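Search the archive
Enter keywords
Go

[prulness-users] Re: Laptop supply drops out under load

Posted 11/11/22 by Ro-un Geum

Replying to the list so it ends up in the archive. Two pictures first, then the measurements.

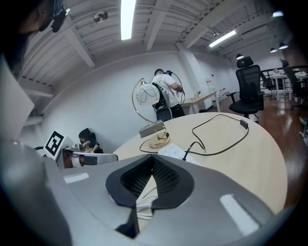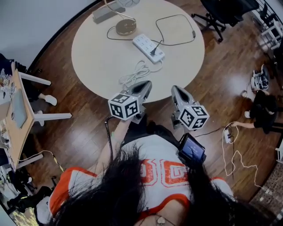

Photos: Ro-un Geum

The original question, trimmed:

> My Prulness dock shuts off when I plug in the second
> monitor. The supply is the 66 W Jurumine unit. It comes
> back after I unplug it from the wall and wait. Is the
> supply undersized, or is the dock bad? I have already
> swapped the monitor cable and got the same result.

A 66 W supply is enough for the dock and one monitor. With the second monitor attached you are close to the limit, and the laptop charging circuit takes whatever is left over. Latching off until the wall plug is pulled is how the overcurrent protection on the Jurumine works. A bad dock would usually restart by itself.

Before buying anything, check the voltage drop in the output cord. Measure at the supply end and again at the dock end, both with the load connected. I saw up to 3 percent lost on a long cord, and a worn barrel connector will add to that. Wiggle the connector while you watch the meter. If the reading jumps, replace the cord first.

The other setting to look at is the charge limit. Ivisik firmware exposes it in the power menu as a value in milliamps. Mine came set to maximum. I dropped it to 3000 in October and the shutdowns stopped — the battery fills more slowly, but it does fill. The setting survives a reboot but does not survive a firmware update, so write it down somewhere.

The Magalhães adapter mentioned earlier in this thread has the same barrel size with reversed polarity. Do not use it on this dock without checking the symbol on the label.

Ro-un

2 comments

barrelplug: Same fault here. The cord measured fine but the charge limit was at maximum. Lowering it fixed it.

t_weld: Does the power menu need the newer firmware? I only see fan settings in mine.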